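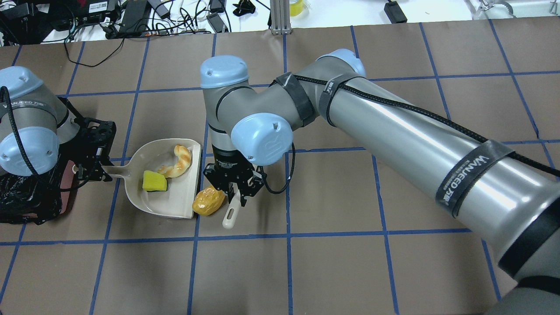 One reader wrote in to say that vacuuming her gravel-dusted laundry floor only ever blew the grit under the washing machine, and asked whether she should give up and mop. Mopping first would turn the grit to paste. Sweep dry, pick up, then mop.

How to sweep a hard floor properly

Reading time: 4 minutes

These steps suit tile, vinyl, sealed timber and painted concrete. A kitchen and hallway should take 15 minutes once you have the order down.

What you need

A soft indoor broom, a dustpan with a flat rubber lip, a hand brush and a rubbish bag. For a garage or verandah, swap the indoor broom for a stiff one. We use the Flotine soft broom indoors and a Karnside yard broom outside, but any broom with split bristle ends will pick up fine dust.

Before you start

Turn off fans and close the back door. Lift chairs onto the table or move them to the next room. Shake mats outside and leave them there until the floor is finished. Wipe down benches and windowsills now, as the crumbs will end up on the floor anyway.

Sweeping

1. Start in the corner farthest from the door. Run the broom along the skirting boards first, pulling the dirt out towards the middle.

2. Work in short, overlapping strokes. Keep the bristles on the floor and pull the broom towards you. Long flicking strokes throw dust into the air and it settles again behind you.

3. Make a small pile in each room. Don't push one pile through the whole house — it drops grit at every doorway.

4. Tap the broom on the floor beside the pile before moving on.

Picking up

Tilt the dustpan so the lip sits flat and brush the pile in. Draw the pan back a few centimetres and brush again. Repeat until the fine line of dust at the lip has gone. On rough concrete there will always be a little left, and a damp paper towel will lift it.

Empty the pan straight into the bag, held low.

Looking after the broom

Comb out hair with an old fork. Wash the bristles in warm soapy water every month or so, rinse, and hang the broom head down to dry. A broom stored on its bristles will bend to one side, and ours was ruined that way by December.

Last updated: Aug 8, 2019

Contact Brasten Home Care | Copyright Brasten | Back to top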